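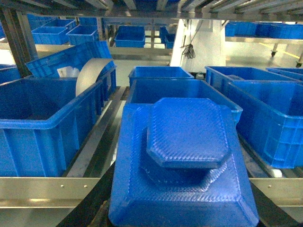

Blue bins on the steel racks at Sendstead's parts room in Kuncombe.

The Bin Wall
June 2023

The parts room at Sendstead used to run on cardboard. Boxes came in from suppliers, got cut open, and stayed on the shelf until the bottoms gave out. In March the shop cleared it all and bought plastic bins and stainless steel racks.

The change cost less than the staff expected. The bins were bought used from Paucar, a bakery supplier across town, for $2 each. The racks were the bigger expense, and the shop took its time choosing them. Some of the shelves have rollers, so a full bin slides forward with one hand. Others are plain rails, used for stock that seldom moves.

Blue was the only color Paucar had. It means the bins all look alike from the aisle, and labels matter more than they did with cardboard. The shop tried tape first. Tape peeled within 2 weeks, and now most bins get a paper slip dropped inside. Printed parts sometimes sit straight on the rack until there is a bin free for them.

The limit is 30 pounds to a bin, whatever the size. Anything heavier goes to the Watberg warehouse – a ten-minute drive, and a good reason to pack light.

Sorting happens at a steel table next to the rack. The rule is that nothing stays on it overnight. Wheeled carts take bins to the benches and bring the empties back.

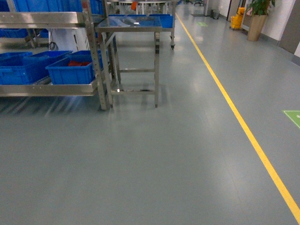

What They Would Change

The shop would buy deeper shelves. It would also order lids, at least for the 50 bins that hold small hardware and pick up dust.

Filed under: Workspaces, Storage

Comments

rackrat: Paper slips always end up at the bottom of the bin. Clip them to the rim.

Dell_in_shipping: How loud are the roller shelves? Ours rattle all day.

© Kuncombe Trade Monthly | Contact the editors | Back to top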